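Purves has put its hand-held gripper kit, the Flovon, on general sale. The kit comes with a pair of dark fingers with flat matte pads, a linkage for each side and a printed setup guide. Assembly takes 55 minutes with the 2 hex keys supplied. Replacement pads are sold in packs of eight.

Drolla, which is handling UK orders, also offers the kit on hire for periods of up to 60 days. Hire units are checked for finger alignment before dispatch and again on return.

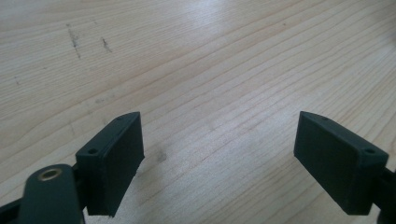
Ladan Pakzad said the hire terms were workable but that the price of spare pads would decide whether her group bought a second kit. She also asked for the finger drawings to be released, so that users could print their own.

Purves said drawings would be available to registered buyers from September. A mount for the Lunus wrist bracket is planned, with no date given.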